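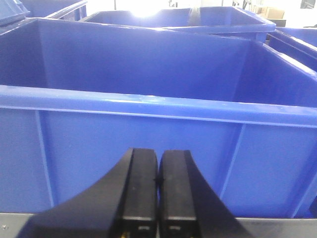
Herman Lumbantobing says the arm took the dull half of his job and left him the worrying half. Keep that in mind before you set up bin picking at your own packing bench.

How to plan the changeover

Step 1. Count a normal day by hand first. At Forberg we logged 2,221 picks on a Tuesday. The sales sheet from Kindley promised "over 2,000", so I'm still waiting to hear what we gained.

Step 2. Write down who clears a jam, who restocks the blue bins and who may press stop. If every line has the same name on it – ours did – you have added a job and called it a saving.

Step 3. Run one shift with 2 people on the cell. Don't let anyone cut that to one until the arm has done 1,000 picks without help.

Step 4. Ask the packers what they do now that the plan leaves out. Ours were pulling cracked parts as they went, and the arm doesn't.

Step 5. Settle pay and job titles before the first shift. We left that until August and it went badly.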